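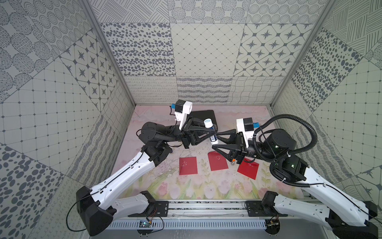
I think we should bring back the paper letter, and I mean the boring kind. I don't mean wedding invitations or the yearly holiday bulletin with the matching sweaters. I mean two pages on what you ate and how the neighbor's fence is coming along.

My cousin Tobiloba moved to Kostarby in November and announced she was quitting her phone for everything except work. I gave it a week. Then an envelope showed up with my name spelled wrong (she's known me my whole life!) and four pages inside about a bakery, a leaky radiator and a man on her bus who sings. I read it standing up in the hallway with my coat on. I've gotten something like a thousand texts from that woman and I couldn't quote you one of them.

So I wrote back, and it took me an entire evening, and my hand hurt, and I loved it.

People tell me this is nostalgia. My friend Obinna says I just like stationery, and okay, I do, I spent 60 dollars on it last month and I'd do it again. But a letter makes you decide what's worth telling. When I text I tell everybody everything the second it happens, and by dinner I've got nothing left to say to anyone. With a letter you have to carry the story around for a while, and some of them get better and some of them turn out to be only complaints.

The other thing is the waiting. I ask Tobiloba a question and I hear back in two weeks, by which time I've usually forgotten asking. It's like getting mail from myself.

Is it slow? Sure. If your kid has a fever, please call somebody. And I know postage isn't free and not everybody has a quiet evening to spare - I didn't either, until I stopped looking at my phone for one. Danjuma at work writes his on lunch breaks, half a page at a time, and mails them with mustard on the corner.

Pick one person who lives far enough away that you can't just drop by. Tell them about your fence. My next one is half done on the kitchen table, and I still have to explain what happened with the soup.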